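Voyle adjustable bed frame: yearly check at home
Checklist with comments, by Ezequiel Mendoza

I wrote this list for the customers of our shop, but it can be used also for other slatted frames with a motor. You need a torch, a soft cloth, the hex key which came with the bed, and half an hour of time. Please take off the mattress before you begin. One person can do it, only for lifting the mattress two are better.

Before you start

[ ] Bed is in the flat position
[ ] Plug is out of the wall
[ ] Mattress, topper and sheets are removed
[ ] Children and pets are out of the room

Comment: First make the bed flat and only then pull the plug. Many people do it in the other order and then the head part stays up.

1. Frame and legs

[ ] All four legs stand firmly on the floor
[ ] Leg bolts are tight
[ ] No cracks at the corners
[ ] Middle support touches the floor

Comment: The middle support is the part that I find wrong most often. On a thick carpet it can look right and still hang in the air. Push a sheet of paper under it. If the paper goes through easily, turn the foot out until it holds the paper. The Voyle in the 1540 mm width has one middle support. The frame of 2000 mm length is the standard one, and the longer frame has an extra foot which you must check also.

2. Slats and holders

[ ] No slat is broken or split
[ ] Every slat sits in its holder on both sides
[ ] Rubber holders are not torn
[ ] Firmness sliders are the same on the left and right

Comment: A slat with a small split at the end should be changed, even when it makes no noise yet. The Nisness holders are sold in bags and they fit the frame without tools. Do not glue a torn holder. I have seen glued ones and they came loose in the same winter.

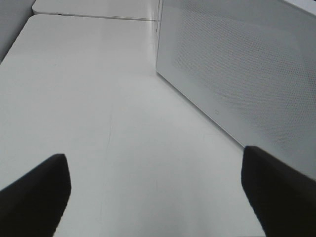
Page last changed: 13 December 2020

3. Motor and cables

[ ] Cables are not pinched when the head part moves
[ ] Plugs in the control box are pushed in fully
[ ] Hand control has no broken buttons
[ ] Emergency lowering works

Comment: For the emergency lowering you need a fresh block battery. Read the page 19 in the manual, because older and newer control boxes are different here. For the moving test put the plug back and stay away with your hands. Let the head part go up and down one time, then the foot part, and listen. A low hum is normal. A clicking sound is not normal, and then you should stop and call us.

4. Mattress

[ ] Handles are not torn off
[ ] Zip of the cover closes the whole way
[ ] No damp spots on the underside
[ ] Deepest hollow is less than 2 cm

Comment: To measure the hollow, lay a broom handle across the mattress and measure down from it with a ruler. Turn the mattress from head to foot at the same occasion, if it is a model that may be turned. The Wisteo foam mattress has only one sleeping side, so it can be rotated but not flipped.

5. Cover and protector

[ ] Washing label is still readable
[ ] Elastic corners still hold
[ ] Waterproof layer does not peel

Comment: The Pluvitik protector can be washed at 60 degrees but it does not like the hot dryer. When small white flakes come off from the inside, the layer is finished and you need a new one. New corners can be sewn on by yourself, if the rest is good.

6. Putting back

[ ] No tools left on the slats
[ ] Mattress stopper at the foot end is in place
[ ] Bed moves freely and does not touch the wall

Comment: Leave a hand's width to the wall behind the head. In rooms with a sloping ceiling please try the highest position slowly.

If something is not in order

Write down the number of the point and the serial number of the frame. It is on a sticker under the foot part, on the right side. Spare slats cost 39 for the set, and holders are sold separately. With motor faults please do not open the box yourself, the warranty ends when the seal is broken.

Checked by: ____________
Date: ____________
Points to repair: ____________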